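**Coltach Pipe Survey, progress to end of February**

Field crews inspected 209 valve chambers in the Darell district, of which 181 passed without remedial work. Seven need new covers and will be replaced under the existing Hollenstein contract. The remainder are awaiting pressure readings.

Spending is nearly 6 percent under budget, mainly on hired pumps. The Flarkell branch line starts in March, subject to road permits.

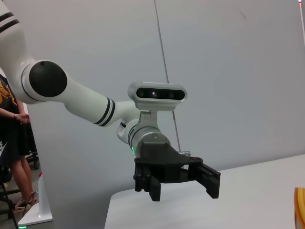 *Fig. 1. White arm with black gripper over a white tabletop.*

Next report: after the Flarkell readings are complete.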